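Ticket 3369
Product: Traseck label service, version 7
Component: print queue / stock sync
Status: Resolved
Opened: Thursday, January 18, 2024

Reported problem

Shelf labels sent from Setance to the back office printer stop after the first batch. The queue shows the remaining jobs as "held" and the printer shows ready. Restarting the printer releases one more batch, then the queue holds again. No error in the Setance client. The Virk stock database is reachable from the same machine and lookups return normally.

Environment

Single server, wired network. Setance client on two workstations. Label printer on a fixed address, port open. Traseck service runs under its own local account. Last change before the fault was the move of the item table from the old Skodadeck host to the new one.

Log extract

queue start, batch size 60
batch 1 sent, ack received
batch 2 held, code 1704
retry, code 1704
retry limit reached, queue paused

Steps taken

Cleared the spool folder and restarted the Traseck service. No change.

Replaced the network cable and moved the printer to another switch port. No change. Port counters clean on both ends.

Printed a test page from the printer menu, then a single label from each workstation. All came out. Fault only occurs on jobs longer than one batch.

Reduced the batch size by half. The first batch printed and the second was held with the same code. Batch size put back to the original value.

Code 1704 is listed in the service manual as "source record changed during job." The service compares the item table timestamp before each batch. If the timestamp is later than the job start time, the rest of the job is held so that old prices are not printed. 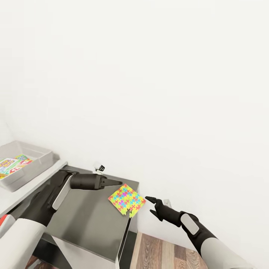 Checked the clocks. The new Skodadeck host was over 7 minutes ahead of the Traseck server. Its time source still pointed to an address that was retired in July. Every sync wrote a timestamp in the future, and the check failed as soon as the second batch was due.

Fix

Set the Skodadeck host to the same time source as the Traseck server. Stopped the sync, corrected the clock, ran a full sync to rewrite the timestamps, then started the queue. Held jobs were deleted and sent again from Setance. All batches completed.

Notes

Do not turn off the timestamp check to get around this code. The option is in the service settings, but it also disables the price check on single labels.

The Setance client does not display held codes. Read them from the service log on the server.

Follow-up

Clock offset alert added on both hosts. Request sent to Virk support to have the sync reject timestamps later than its own clock. Ticket can be reopened if code 1704 returns with the clocks in step.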